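Section 4 – Setting up your home search account

Before you start: have your pre-approval letter handy, the PDF is fine. Takes a few minutes if you have it, longer if you dont.

1. Go to the Widholm Homes sign-in page. Click New Buyer.
2. Enter email, zip code, max price. Use the number on your letter.
3. Pick a search area. Junthorpe and Kilent are seperate areas – tick both if you want both.
4. Upload the letter. Wait for the green check.
5. Set alerts to Daily or Instant. Save.

Note: HOA dues are NOT in the monthly estimate. Add them by hand under Costs. A condo with dues of $260 will look cheaper than it is until you do.

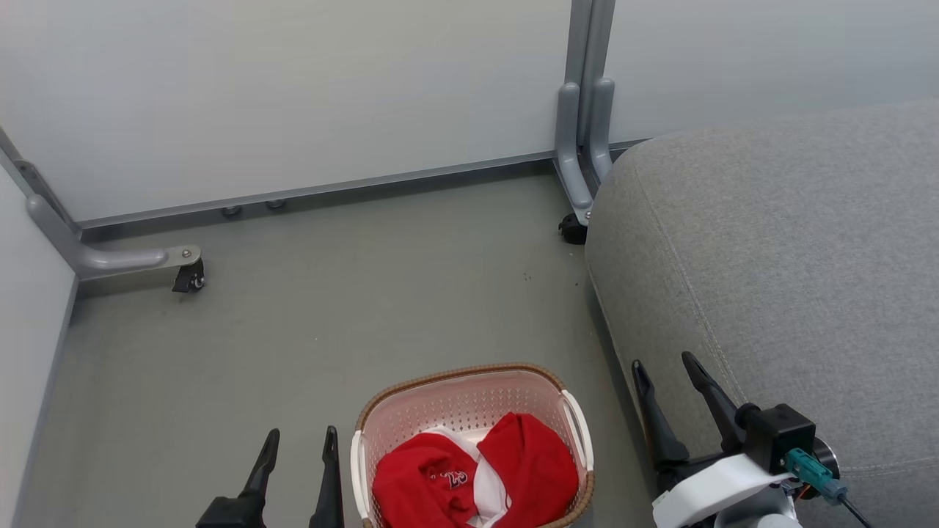 Fig. 4. Partition walls, post and caster.

6. Open Saved Homes, choose up to 50. Past that the oldest drops off, no warning.
7. To book a tour, click Request, give two time slots. Agent confirms by text.

Caution: Make Offer sends right away. No draft mode. Check the price field twice.

Locked out? Call the Marchand office, ext. 177.

Comments (3)

kilentbuyer: step 4 never went green for me, had to shrink the PDF first

dot_m: Same. Also where is Costs on the phone app??

rjp: dot_m – three lines top left, then scroll way down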